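Labs agree on shared rules for tabletop robot tests

A group of robotics labs and equipment suppliers has published a common set of rules for recording and reporting manipulation tests, the kind in which a robot arm picks up small objects from a table and puts them somewhere else.

The guide, released in June, runs to 99 pages and covers object sets, table layout, operator training, grip force limits and how failed attempts must be logged. It was drafted by staff at Astano and Statent, with comments from outside labs.

The main change concerns failures. Labs that follow the guide must keep every attempt, including dropped objects and runs stopped by the operator, and report them next to the successful ones. A trial run of the rules collected 3,037 attempts. Of those, 1,941 met the guide's definition of a completed task. The others were kept in the data with a short code giving the cause.

"In the past a lot of labs deleted the bad runs before anyone else saw them," said Tamara Fedoruk, who edited the guide for Astano. "You could not compare two success rates, even when the robots were doing the same job."

Toy kitchen pieces are treated as a standard object class. They are cheap and easy to replace, and they come in shapes that give grippers different kinds of trouble – round, flat, thin or smooth. The guide asks labs to list each piece by size and weight and to take worn or cracked ones out of use.

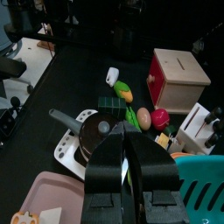 Tables should be a single dark or neutral color, and items that are not part of the task may stay within reach of the arm only if they are listed as clutter. Lighting has to be checked at the start of each session. Wrist cameras must be recalibrated after any collision, however light, and the lens wiped before recording starts again.

Operators are limited to sessions of two hours, followed by a break. New operators need 8 supervised sessions before their recordings can be counted. The emergency stop must be within arm's length at all times, and no one may reach onto the table while the arm is powered.

Not everyone is happy with the extra work. Esther Rashidi, a test engineer at Vávra, said the failure codes slow down small teams. "Coding a drop takes longer than the drop itself. We support the idea, but the list needs to be shorter," she said.

Fedoruk said a shorter code list is being prepared for labs with fewer than five staff. Bakon, which supplies grippers to several of the labs, plans to add the codes to its recording software later this year.

The guide is voluntary and free to download. Comments on the first version are open until the end of September.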